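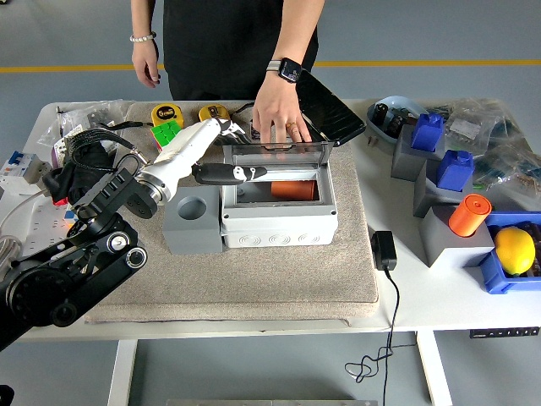
**Week 3 – Enclosures and cable entry**

Notes by Dela Gyamfi, May 2024. Read with the Ametepe handout from March.

An enclosure keeps fingers out and dust and water away from the terminals. Pick the size after you know what goes inside, and leave room to bend the cables.

- Knockouts are thin spots molded into the wall. Open only the ones you need.
- Every open hole gets a gland or a plug.
- Hinged lids need space to swing. Check this before you mark the wall.
- Clear lids let you read a breaker without opening the box, but some plastics turn yellow in the sun.

The first number in an IP code covers solids, the second covers water. IP65 is dust-tight and stands up to water jets – it doesn't mean the box can sit under water.

For next week: choose a box for the pump shed at Julport. Two cables enter from below, one from the side. Bring a sketch with the glands marked.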